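Home | Sites | Checklists | Archive | Contact

23/10/2023
Lionel Whitlock

Room inspection checklist, second floor meeting room, Griltbridge

The last inspection was in August and gave this room 100 percent. I have trouble with any room that scores 100, so I did it again from the top. Ratings are OK, FIX or UNCLEAR. UNCLEAR means the paper says one thing and I was not convinced.

1. Glass partition – FIX
The form asks whether the glass is "clearly visible to persons approaching." August says yes. I would like to know who they asked. I found no marking strip at eye level, and with the blinds raised a person in a hurry could walk into it. Nundine, who manage the building, say the blinds are kept down at all times. I have heard "at all times" before. 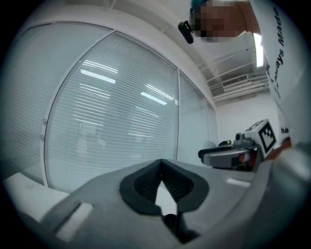

Item 1. Partition with blinds lowered, lights on.

2. Blinds – UNCLEAR
Slats hang straight. Cords need to be tied up on a cleat and checked at each inspection. The August sheet has a tick beside cords and no comment, so I can't tell if anyone touched them. Recheck.

3. Lighting – OK, with a comment
Bright enough for table work. The tubes reflect in the glass, and anyone facing that wall for a whole afternoon is going to complain about glare. Deschamps quoted for diffusers and called them "recommended." They also sell them. Leave as is until somebody does complain.

4. Door and exit route – OK
Opens fully, latch works. Exit sign tested.

5. Table – OK
Rocked it from each corner, no movement. Edges smooth. The Prostora leaflet says the top wipes clean with a damp cloth. Try it before believing it.

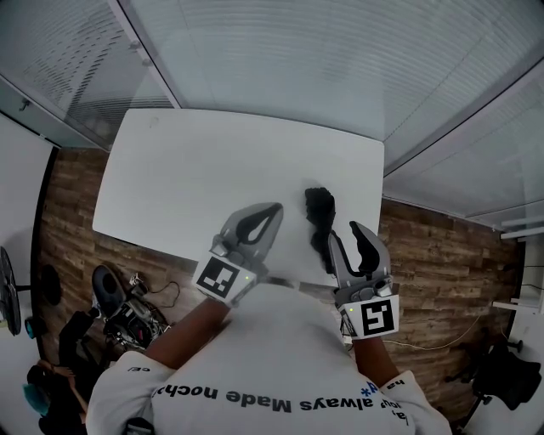 6. Housekeeping is where I part company with August completely. The old sheet says "floor clear, no trip hazards," which reads to me like a line copied from the sheet before it. There are tangled cables trailing across the planks beside the table, on the side where people stand to work. Rating: FIX. Run them along the wall or put a cover over them. The pedestal fan is near the door frame and should move farther in, and the small thing on the floor below it needs picking up. The tabletop itself I can't fault, apart from a faint smudge near one corner and a black cloth that wants folding and putting away.

7. Floor surface – OK
No lifted edges found. I walked all of it.

8. Portable electrical items – UNCLEAR
Test labels to be matched against the register. The register I was handed lists 2 fans and gives no room for either. Nundine to supply a proper list.

Result: 2 FIX, 2 UNCLEAR, the rest OK. Items 1 and 6 to be closed before the room is signed off again. I want to see the cables moved myself – an email saying so won't do.

L. Whitlock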